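Dostard puts a two-armed helper up for rent

November 7, 2018

KIRBRIDGE – Small workshops that would like their tool pouches handled by something other than the apprentice now have an option. Dostard, the local automation firm, has opened bookings for Okholm, a two-armed tabletop robot offered by the month and delivered with its own table. The minimum term is 2 months.

The brochure promises "general tidying," a phrase that has sunk many a marriage. For now the company is concentrating on soft goods, a field in which black fabric has so far given the engineers more trouble than steel ever did.
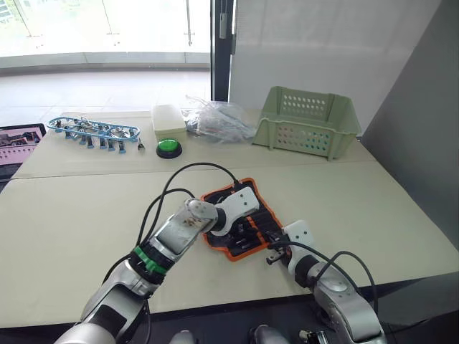
Okholm's two grippers at the tool pouch, orange edging and all.
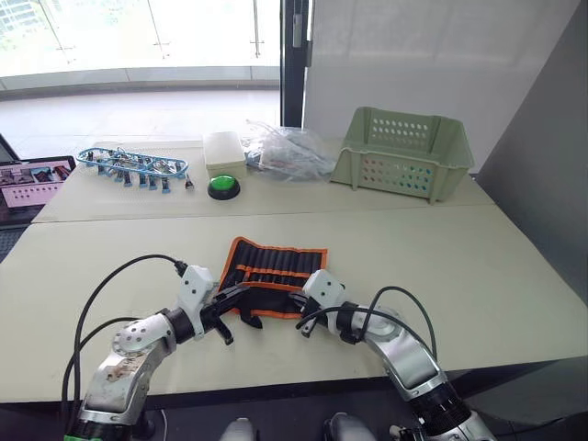

Marianna Chmielewska, who runs customer trials at Dostard, said fabric was the first thing every prospect asked for and the last thing her team wanted to discuss. "A box stays a box," she said. "A pouch has opinions."

Renters get 60 days of phone support and a training visit, during which staff learn to restart the arms and to stop offering them advice. Ruggiero, a repair shop across town, has signed up first and expects delivery in December. The owners have asked whether it does coffee cups. Dostard is looking into it.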